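Fermenting hot sauce at home – October batch thread
Jarville Community Board > Food and Garden

jonalyn_s
Started my biggest batch yet! 1000 grams of red peppers, garlic, one carrot, and a brine at 3 percent salt. I'm keeping the jars at 68 degrees in the hall closet and burping them every morning. The smell is already amazing – fruity, a bit like pickles. Who else has a jar going?
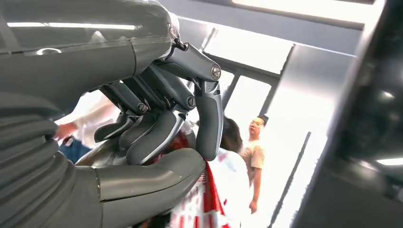

Re: October batch thread
igor_j
Me! Mine's all yellow peppers with a little pineapple. I'd skip the carrot, though. It makes the sauce thick and hides the pepper.

Re: October batch thread
RadkaM
Disagree with Igor, the carrot is the best part :) It mellows the heat and the color stays bright. I use 200 grams per kilo and my whole family fights over the bottle.
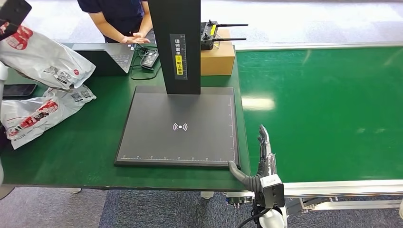 Re: October batch thread
yolanda.t
Do you cook yours after blending? I simmer for ten minutes so the bottles don't fizz.

Re: October batch thread
jonalyn_s
Never! I love it raw and lively, so I just keep it in the fridge. Two weeks in the jar, then a good long blend with a splash of the brine and some cider vinegar.

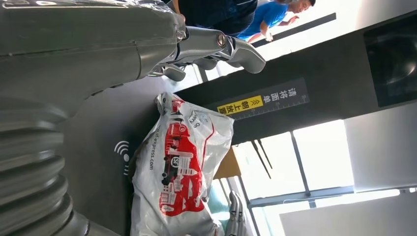 I strain half and leave half chunky. The pulp from the strained half gets dried in a low oven, 190 for a few hours, and ground up for popcorn.

Re: October batch thread
igor_j
OK, the popcorn idea I'm stealing. Still no carrot.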